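Goledeck releases Kurkus 4, a planning and perception package for tabletop robot arms

ISEDTHORPE, 2022-03-15. Goledeck today released Kurkus 4, the new version of its software for planning and running pick-and-place work on small robot arms. The release adds a replanner that responds to changes on the work surface while a job is in progress, a new object tracker, and a simpler way to write and check task files. It is available now to all current license holders at no extra charge.

Kurkus runs on a standard desktop computer connected to the arm and one or more color cameras. It finds the objects named in a task file, works out a grasp and a path for each one, and sends the motion to the arm's own controller. Earlier versions took one look at the table at the start of a job and kept to that plan until the job ended. If a part was moved, an operator had to stop the arm and start over.

Kurkus 4 keeps looking. The tracker updates the position and rotation of every known object 40 times a second and passes any change to the replanner. When the change affects the current step, the replanner drops the rest of the path and computes a new one from where the arm is. When it affects a later step, the arm carries on and the later step is updated in the queue.

"Most of our customers work on benches that people also use," said Roy Inskip, head of software at Goledeck. "Somebody reaches in and moves a part. The old version would go to the place where the part used to be. We wanted the software to deal with that without a restart."

The development team tested the replanner on plain colored cubes before moving to customer parts. The test set for the release holds 1684 recorded runs, 318 of which include a person reaching into the work area. All of them can be replayed in the Kurkus simulator, and the set ships with the software so that customers can compare their own settings against it.

Red and teal cubes on the paper-covered test surface:

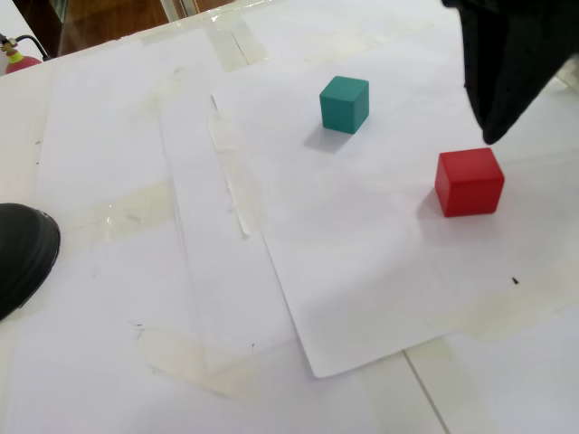
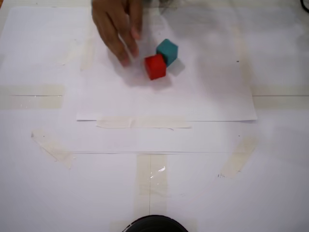

The tracker has been rewritten for this version. It now fits a full outline to each object and no longer depends on color alone, so two parts of the same color can be told apart by shape. Shadows were a frequent cause of false detections in version 3, mainly on white or light gray surfaces, and the new tracker handles them as a separate class. Users can view the shadow layer in the debug window and adjust its threshold.

Objects that touch or partly hide one another are also handled differently. Version 3 often merged them into a single object and reported a grasp failure. Version 4 keeps a separate record for each object from the moment it is first seen, and it holds the last known position for a set time if the object goes out of view. The default is two seconds. It can be changed in the task file.

When a hand enters the work area, Kurkus marks the space around it as blocked and plans around it or waits, depending on the setting. Goledeck notes that this is a planning feature and is not a safety function. Customers must continue to use the protective stops and speed limits required for their equipment.

Task files are now plain text and can be kept under version control. A new command, kurkus check, reads a file and reports missing objects, steps that cannot be reached and grasps wider than the gripper can open. Files written for version 3 will load without changes, although the camera setup must be run again once after the upgrade.

The part library format was designed with Yurchenko, the Isedthorpe engineering firm that has used Kurkus on its sample-handling benches since version 2. Yurchenko ran the beta from December and will move its remaining benches to the new release this spring.

Known limits are listed in the release notes. Clear and mirror-finish parts are still not supported, and the tracker needs even lighting for small parts with little contrast against the table. Support for depth cameras is planned for a later update.

Version 3 will receive bug fixes until the end of December. License holders can download Kurkus 4 from their account page, where the release notes and upgrade guide are also posted.

About Goledeck

Goledeck develops planning, perception and test software for small robot arms. The company is based in Isedthorpe. Press and sales inquiries can be sent through the contact form on the Goledeck website.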